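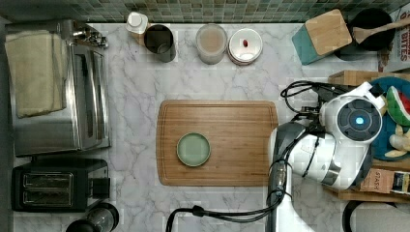
By October Natália Ramalho had shown the arm how to put the toy banana in the dish 74 times, and she was supposed to get to 1,000.

She worked at the kitchen counter they had built on the second floor of the old Marinho cannery. The job paid by the accepted episode. An episode was one banana, from the plate to the dish on the cutting board, no drops, hands steady. She sat with the leader arm clamped to a desk behind the counter and moved it, and the arm on the counter moved the same way a moment later. If she sneezed, it sneezed.

Florêncio Amaral checked the episodes in the afternoon. He had driven a crane at Sinport until his back gave out, and he still watched everything as if it weighed eleven tons.

"You're stopping," he said on Tuesday. He had one of her recordings open and was running it back and forth.

"Where?"

"Before you let go. Every time. You get over the dish and you wait."

She watched. The gripper came across the board with the banana, reached the dish, and hung there. Then it opened.

"I'm making sure," she said.

"Sure of what? It's a banana."

"That it's over the dish."

"It's over the dish when you get there. Then you wait, and it's still over the dish." He closed the recording. "Dirkberg is going to train on these. It'll learn to wait. They'll have a machine that stands there holding things."

He marked 50 of them as rejected and went to get his coat. She did the sum on the bus and did not like it.

At home her father was at the table with his soup. He had been slow since the spring. She put the bread on his plate and held it there until his fingers closed on the crust, and then she took her hand away. She had done it so often that she had to do it twice that evening before she noticed.

"What?" he said.

"Nothing. Eat."

The next morning she got in before seven, when the heating was still off. She set the banana on the plate, put her hand in the leader arm and started the first episode. Lift, across, down, open. The banana hit the rim of the dish and rolled off onto the board. She deleted it, got up, walked around the counter, put the banana back, walked around again and sat down.

Lift, across, down, open. That one was good. So was the next.

She did thirty without the pause. They were quick and clean, and when she played them back she could not have said whose they were. It might have been anyone in the building.

For the thirty-first she went across the board, came down over the dish, and waited. She could feel the small weight of the leader arm against her wrist. Then she opened her hand.

The software, which was called Kestirau and had a question for everything, asked if she wanted to keep the episode or discard it. She kept it.

Florêncio came in at two and went through the morning's work with his coffee beside him. He ran the thirty-first back, then forward, then back again. She went on adjusting the clamp on the desk, though it was tight already.

"This one's slow," he said.

"Is it?"

He looked at it once more. Then he wrote the number down on his pad, accepted it, and asked her to pass the sugar.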